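In defense of the small kitchen
6/24/25

I have now cooked in a kitchen island bigger than my first apartment, and I'm here to tell you it made me a worse cook. My sister-in-law's new place out in Bekdale has one of those rooms you see in listings, with counters running off in every direction, and it took me two trips around the thing to find where I'd left the salt.

So let me say it plainly: I think most of us want too much kitchen. 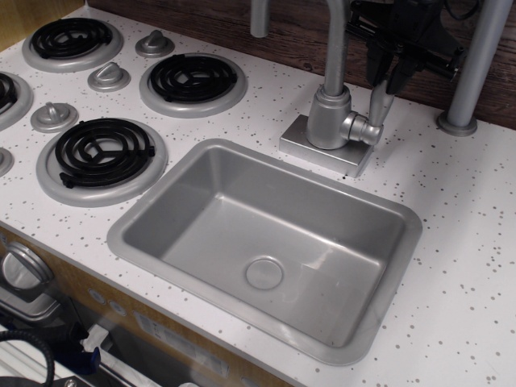
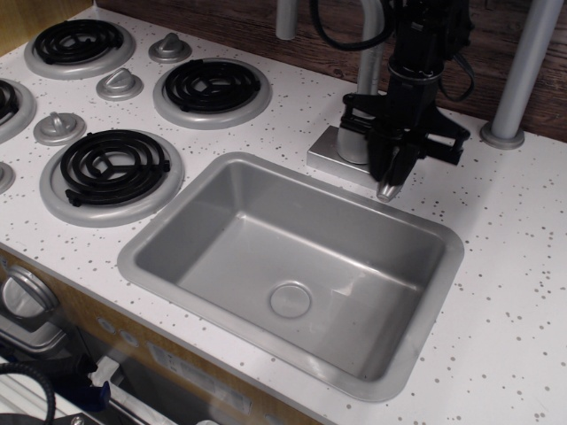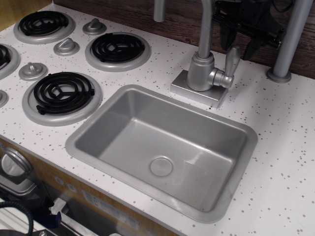
Sink and burners side by side on a speckled white counter, play-kitchen size.

Toy makers seem to get this. You give a kid a sink and a few burners within arm's reach and off they go, making soup for twenty. I don't remember ever meeting a four-year-old who complained about the lack of a prep zone.

My own kitchen on Pirken Street is a galley. If I open the oven all the way I can't get to the fridge, and if two people are in there one of them had better be somebody you like a lot. I've been in it for 20 years and I've griped about it for most of them. But I can drain pasta without walking anywhere! I turn, I pour, I turn back. In Bekdale I carried a full pot of boiling water across what felt like a hotel lobby, with a dog underfoot, saying a small prayer the whole way.

And the stuff! Big kitchens fill up. You get the deep drawers and then you feel bad that they're empty, so in goes the waffle iron, the second waffle iron, the thing that makes noodles out of zucchini. I have room for 2 good pans and one bad one I can't seem to part with. When I want a new gadget I have to decide what's leaving, and usually the answer is that I didn't want the gadget very much.

Last October I very nearly caved, I'll admit. I went to the Vornico showroom "just to look" (ha) and came home with a folder. They would have taken out the wall to the dining room, moved the sink to the window side, and put in an island with stools. Lovely drawings. I kept the folder on the table for weeks and then I started noticing how often I was eating at that table, next to that wall, with the mess of the stove safely out of sight behind it. I like that wall. I don't want my guests looking at my onion skins.

I know, I know, some people have big families, or they bake wedding cakes, or they've got bad knees and need the space to move around. Fine, have the big one, I'm not coming for your island. What bugs me is that the rest of us get talked into it as if cooking at home can't start until the remodel's done. A friend has been putting off having people over until she gets her new counters. She makes the best stuffed peppers I've ever eaten, and she makes them on the counters she has.

If you've got money burning a hole in your pocket, get a decent light over the stove. I bought mine at Kassa, put it up myself, swore a fair amount, and I can finally see whether the garlic is brown. Then call some people and tell them to come hungry. They can stand in the doorway and talk to you while you cook.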